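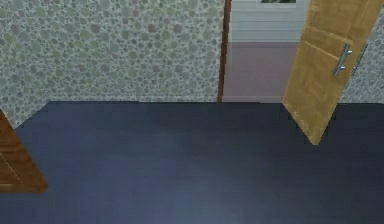
O Inverno em Zanden

O museu de Trorard tinha 321 quadros e um único que as pessoas iam ver. Chamava-se Inverno em Zanden, óleo sobre tela, e mostrava um canal gelado, duas vacas e um homem de costas. Eu guardava a sala cinco e, portanto, guardava o homem de costas.

Em fevereiro veio uma restauradora da casa Skumedus, com uma mala de cotonetes e a expressão de quem vai dar uma notícia à família. Passou 22 dias debruçada sobre o canal. No fim, anunciou à direção que o gelo era verniz velho. Debaixo do verniz, o canal corria, a margem estava verde e as vacas, coitadas, nunca tinham tido frio.

A direção reuniu-se até à noite. Havia 508 catálogos por vender com a palavra Inverno na capa, e a loja acabara de encomendar cachecóis. Alguém sugeriu que se devolvesse o verniz. A restauradora perguntou se falavam a sério e ninguém quis ser o primeiro a responder.

Ficou decidido que o quadro manteria o título, por respeito à tradição, e que a legenda explicaria o resto. A legenda foi escrita por três pessoas que não se davam. Dizia que o artista «antecipa a primavera com uma frieza interior». Um professor da universidade de Gündoğdu veio de propósito lê-la, tirou apontamentos e publicou um artigo sobre a frieza interior, em que citava a legenda como fonte. Na edição seguinte, a legenda passou a citar o artigo.

O público habituou-se depressa. Uma senhora que vinha todos os meses parou diante do canal, apertou o casaco e disse à neta que se sentia mesmo o gelo. A neta respondeu que aquilo era água. A senhora mandou-a ler a legenda.

Quanto a mim, passei anos a imaginar que o homem de costas voltava para casa, enregelado, a pensar na sopa. Agora tem a tarde toda e bom tempo, e continua sem se virar. Às vezes, antes de apagar as luzes, pergunto-lhe se quer que feche a janela.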